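Jestgate rooms: progress report on furniture and fitting out

March. By the Jerkthorpe office
4 shares · 9 comments

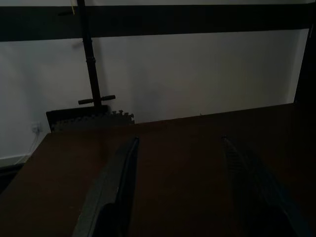
Uria asked last month whether the tables should be fixed to the floor before any more money goes on them, and the tenants at Jerkthorpe would like that settled too. We have decided to leave them free-standing. The rooms are used for meals in the morning and for paperwork after 2 p.m., and the layout has to change in between.

Work to date. Nine tables have been bought out of the furniture line, all in dark brown wood. Five are in place at Jestgate and four are still in store at Jerkthorpe until the floor in the back room is finished. Two of the stored ones need their legs tightening.

Walls. The white paint is done in the front rooms. The back room has had one coat and needs another.

Lighting. This is behind. The present fittings are too dim for reading at the tables, and users have told us so. Nordin has quoted for new ones and we expect to place the order once the revised budget is agreed. Fitting could take up to 5 days, during which the front rooms would be shut in the mornings.

Spending. We have used 97 per cent of the furniture line. Nothing has been drawn from the lighting line. We ask that it be carried into the next quarter at the same amount.

Still to do: second coat in the back room, move the stored tables, order the lights, replace the lock on the store cupboard.

Last updated 4.15 p.m.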